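OK so my fileserver project. I've been putting this off since June and tonight I finally sat down with it, so you're all getting a thread.

1/ The plan: take the noisiest box I own and make it quiet enough to live under the TV. It holds almost 2,000 ripped albums and it sounds like a hair dryer. Budget was tiny and I mostly stuck to it!

2/ Fans first. I swapped the old front fan for a Tarnon 128 and oh wow, what a difference. It starts spinning at a crawl and you have to put your ear right up against the grille to catch anything. The clip-on rubber mounts are fiddly, but once they're in they stay in.

3/ One gripe with the Tarnon – the cable is way too short. I had to run it under the drive cage and it only just reached the header. If your header is at the bottom of the board, buy the extension when you buy the fan.

4/ Next up, drives. I had three old spinners in there and they hummed in a slightly different key each. I moved them onto Cledura sleds, the ones with the soft gray grommets, and the hum is so much lower now. You feel it in the desk more than you hear it. 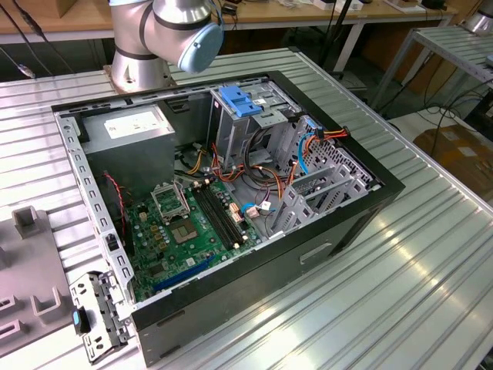 Side panel off, power supply in the corner, green board below.

5/ Fan curves! This is where I lost most of the evening and had the most fun. I used Sonent, which is free and looks like it was designed on a lunch break, but it lets you set a delay before the fan reacts. Set it to 20 seconds and all that annoying up-and-down revving just goes away.

6/ Big thanks to Ekrem Soylu, who posted his whole curve in the Sonent forum. I copied it, shifted everything down a notch and it's been rock solid through a full library rescan.

7/ What I'd skip: the Rao foam panels. They fit nicely and they look great, but I ran it with and without them and couldn't tell which was which from the couch. They do hold on to heat a bit, so mine came back out.

8/ Someone asked about the CPU cooler. Still the stock one! I kept waiting for it to be the loud part and it never was. Maybe I'll get to it if I ever move to a smaller case.

9/ Next job is the power supply fan, and I'm leaning toward swapping the whole unit – I don't want to open one up. If you've got a quiet one that's happy at really low loads, tell me which. I'm ordering Friday.

10/ Oh, and I forgot: label your drive cables before you unplug them. I didn't, and that was a long twenty minutes. Playing an album off it right now and all I can hear is the album!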